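What a Quiet Grip Can Teach You to Miss

By Qistina Rahman

My grandmother folded laundry on the bed, and so did my mother, and so do I, and I suppose that is why I took the Coten trouble more personally than a person in my job ought to. I have been thinking about it since August, when Tamunoemi Olaniyan called me on a weekend morning (he never calls on weekends) and asked, in that careful voice people use when they have already checked three times, whether I had ever looked at what the grip sensor said while somebody was holding something very soft.

I had not. I'd like to say I had, but I had looked at the plots for cups and spoons and boxes of crackers, and they were lovely plots, and I went home happy.

Let me back up a little. Dutia, where I work, trains a folding robot called Coten. It learns from people who go about their chores with a hand-held gripper, picking up shirts and trousers on real beds in real homes, and we take those recordings and teach the machine to do likewise. We had 1,500 recordings by the summer, and we were proud of every one. Then we put Coten on a test bench in front of a pile of sweaters and it squeezed so hard that the left finger mount split, and a piece of it went past Tamunoemi's ear and landed behind the radiator. He was fine. He was also, I should say, standing closer than our own rules allowed, and I was the one who had told him he could.

The fault, once we found it, was a dull one. A setting in the software treated any very light reading as no grip at all and wrote down a zero. Hard things never gave a light reading, so they came through as they should. Cloth gave light readings all day long. In 271 of our recordings the fingers had closed on a garment and the file said they were holding nothing, so the machine learned, quite sensibly when you look at it from the machine's side, that a soft thing needs more squeezing, and then more, and then more again.

Now, there are folks in my field who would file this under bugs and move along. We fixed the setting in an afternoon, after all. But I keep coming back to how long it sat there, and to how many of us had walked past it. The people doing the recording sorted clothes the way anyone does. The reviewers watched the video, saw a sweater lifted neatly off a bed, and marked it good, and it was good! The sweater did get lifted. What no one did was put the video and the grip reading next to each other and ask whether they were telling the same story.

I think that ought to be a rule, and a boring, firmly enforced one. Before a recording goes into training, a person should look at a handful of moments and check them against the numbers. If the fingers are closed on a cardigan, the file had better say so. We do this now with 164 recordings out of every batch, picked by drawing, and it takes two people most of a working day, and yes, I have heard the grumbling, some of it my own.

I'd go further, too. I believe a company that finds a fault like this should tell everyone who bought or borrowed the recordings, right away and in plain words. We had shared 400 of ours with a small outfit called Wuisan, and I am sorry to say we argued for nine days about how to phrase the letter. Nine days, while their machine may well have been learning to squeeze. When I finally just picked up the phone, the woman at the other end thanked me and pulled the files before we had hung up. I could have done that on the first morning, in my slippers.

The other objection I hear is about speed. Trurklow, who make the test bench, put out a newsletter piece arguing that a faster stop on the bench would have saved our finger mount, and so all this fuss over checking is misplaced. I'm all for a faster stop. I ordered one. But a bench stop protects the person at the bench, and Coten is meant to end up in a bedroom with somebody's aunt in it, sorting the winter things from the summer things, and there isn't any bench there at all.

So these days I look at a great many bedrooms. I look at mats and quilts and stacks of jeans, and I look at the fingers, and then I look at the number, and then I do it again with the next one.
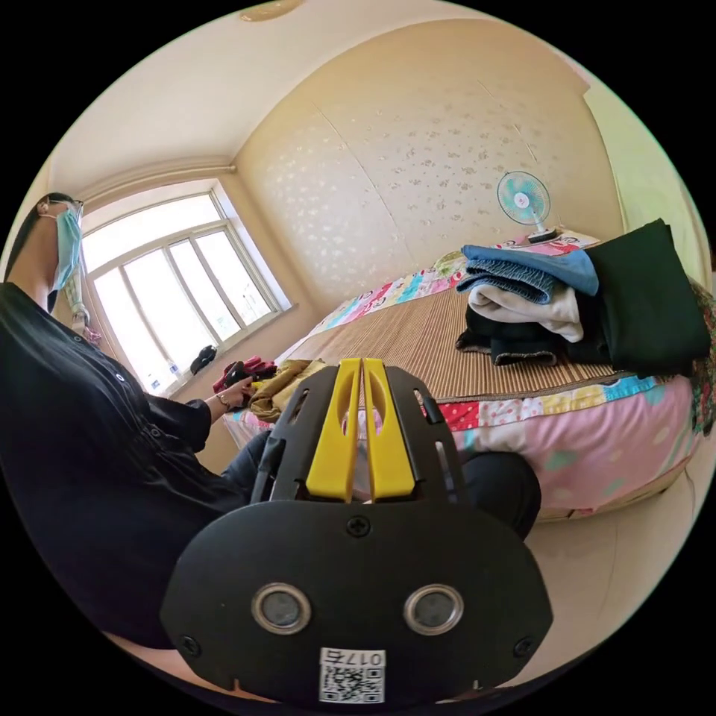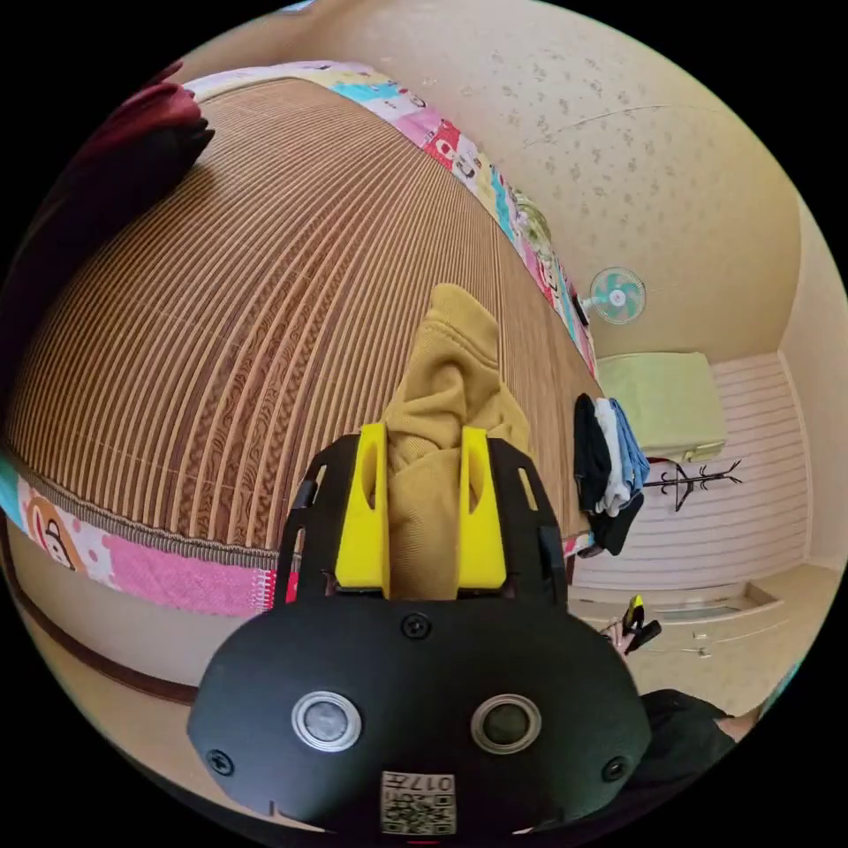
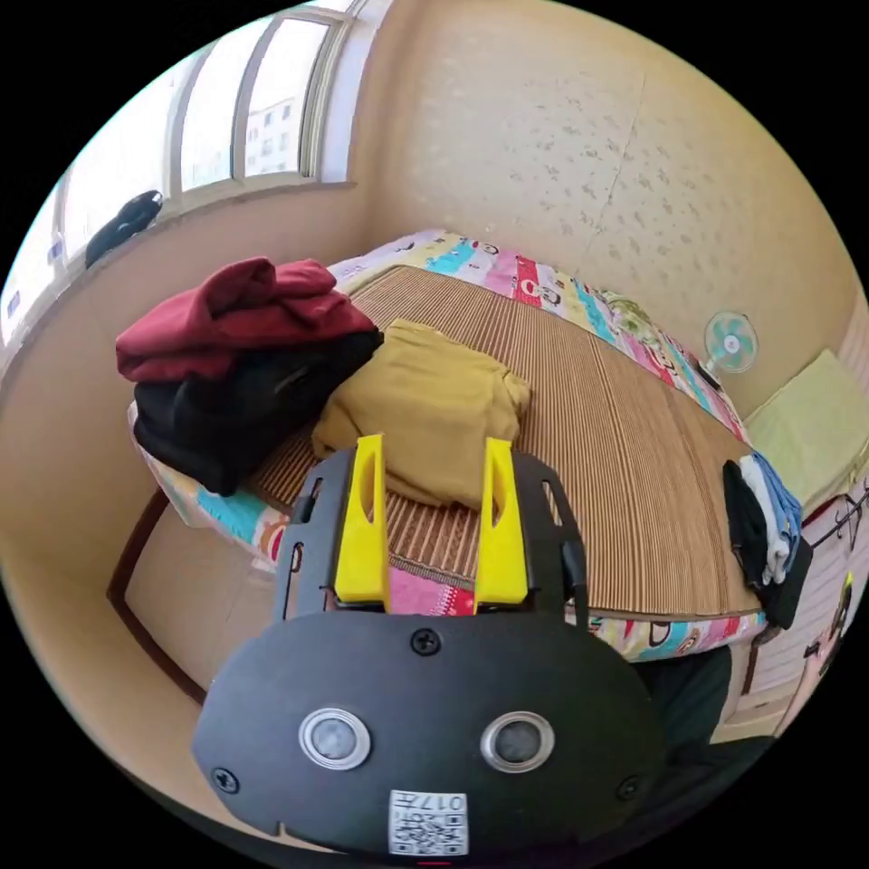 Sorting clothes on a bed with hand-held gripper 017. In the second picture the fingers are closed on a mustard-yellow garment.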